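Ticket 138: Label printer drops off network after sleep
Status: Open, waiting on vendor
Opened by: Nima Kiani
Assigned: Darmawan Kusuma
Site: Korska, second floor
Priority: Medium (was Low)

October 27, 2022

Nima: Pevton label printer goes offline overnight. Comes back if you power cycle it, fine all day, gone again next morning. Jobs sit in the queue and then all print at once when it wakes up. Got 13 copies of the same shelf label today. Started after the switch swap I think, not sure.

Darmawan: Which queue, the Fitar one or direct? And is it on the wall jack or the little switch?

Nima: Fitar queue. Little switch. Direct print does the same thing.

Darmawan: OK so not Fitar. Can you check the sleep timer, Settings > Power. Should be 60 minutes. Set to Never for now.

Nima: Was 60. Set to Never, saved, went back in and it says 60 again. Rebooted, same.

Darmawan: Known thing on old firmware, it doesnt keep the setting. Also need a spare patch cable to rule out the cable. Is there one up there? 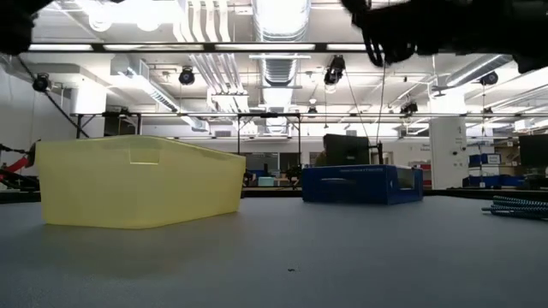
Attachment 1: blue cable, far right of table

Nima: No idea what category that one is. Didn't want to unplug stuff without asking.

Darmawan: Leave it. I'll bring a new one up. Meanwhile pls print the config page, need firmware version and whether it's DHCP or static.

Nima: DHCP. Lease is 2 hours. Firmware line is smudged, will reprint.

Darmawan: There we go. Printer sleeps, doesn't renew, address goes to something else. Queue is still pointing at the old one. Doesn't explain the setting not saving but explains the rest. Making a reservation.

Darmawan: Also where do you want the printer long term? Lim wants it off the floor before December. 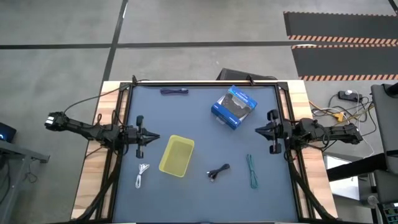
Attachment 2: table as it is now, seen from above the mat

Nima: Either end of the room is fine with me, just near a jack.

Darmawan: Wall jack by the door then. Reservation is in. Cable swapped. Queue re-pointed to the new address, cleared the stuck jobs. Test label OK.
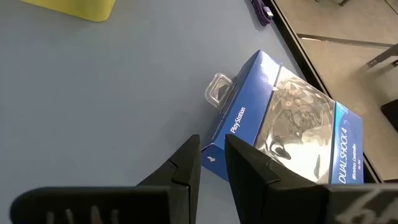
Nima: Next morning, still online!! Printed first try. Sleep setting still says 60 tho.

Darmawan: Good. Firmware file requested from Pevton, case is open with them. Don't update it yourself, the last update wiped the label templates. Exporting those first.

Nima: ok. Templates are on the shared drive too, folder "labels old", ignore the name, its the current ones.

Darmawan: Got them. Leaving this open until the firmware shows up.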